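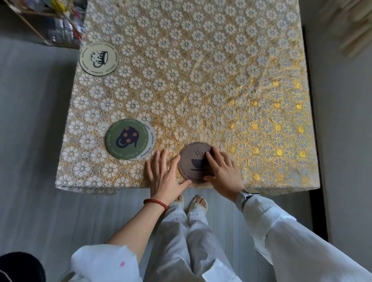

By the Cundis monitoring desk | Wednesday, August 5, 2026

Print | E-mail this page

Filed under: Grant reports, Press restrictions

Progress report to the Steton Fund, second period

The Cundis project records orders that take newspapers, radio programs and websites out of circulation in Apaza province. In this period we added 2264 entries to the database, which brings the total to 3755. Most of the new entries are website blocks. The rest are printed issues held at the distribution depot and radio programs pulled before broadcast.

Each entry now carries the date of the order, the office that issued it and the legal article cited, where one was cited. Older entries are still missing the legal article in many cases. We are going back through them by hand and expect to finish in September.

Clendier moved the database to its new server and set up the daily website checks. The checks stopped for three days in the second month after a certificate ran out. Blocks that began and ended inside that gap are not in our figures.

We had planned to interview 60 newsroom staff and reached that number. The interviews took longer than budgeted. Travel to the northern districts was paid from the printing line, as agreed with Steton by letter.
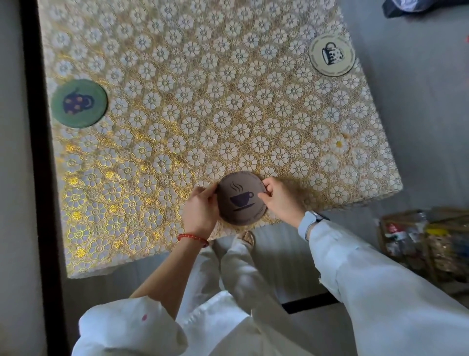
One local editor told us that the written orders are the smaller part of the problem, and that a phone call the evening before printing does more to change a front page than any notice from the ministry. She asked us to start recording the calls as well. We have no reliable way to confirm them yet. A draft form for logging them is with two newsrooms for comment.

Still open for the next period: the Spanish version of the search page, the backup contract with Clendier, and the public release of the radio entries.

This site uses cookies to count visits. By continuing to browse you accept our cookie policy. OK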